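Changes to character creation on the Pludach server

Players who have returned to Pludach since May will have noticed that the starting area has been rearranged. As I look after the character rules on the server, I have set out the changes in one place, so that they may be consulted before a new character is submitted.
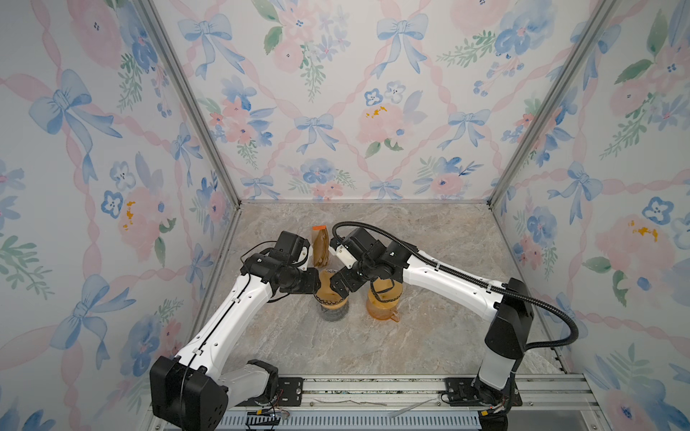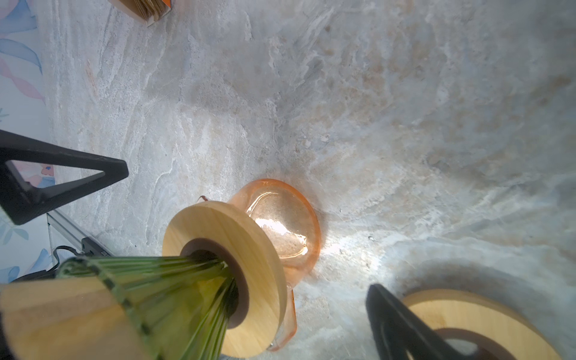

The first change concerns names. A character must now have both a given name and a family name, and titles are no longer accepted in either field. Existing characters are exempt. Anyone wishing to correct a spelling should send a message to Suha Farah, who handles all name requests, and should remain logged out until the request has been answered.

The second change concerns starting levels. New characters continue to begin at level 2, but the training hall in Ruleo may now be used up to level 13. The former limit proved too low for players who prefer to explore alone. Experience gained in the hall is recorded in the usual way and will not be removed afterwards.

Storage has also been revised. Each character may keep 20 items in the chest at the Sayegh inn, and gold is held separately by the banker. A stack of arrows or potions is treated as a single item. Items left on the ground are deleted at each restart and cannot be restored by the staff.

Players who use the Nosine portal should note that it no longer leads directly to the harbour. It opens in the customs house, where a character carrying forbidden goods may be questioned by the guards. The conversation may be declined, in which case the character is returned to the starting area without penalty.

The portrait list now contains 252 entries. Custom portraits are still permitted, provided that the files are submitted in advance and are suitable for all players. Requests already in the queue will be dealt with in the order in which they were received.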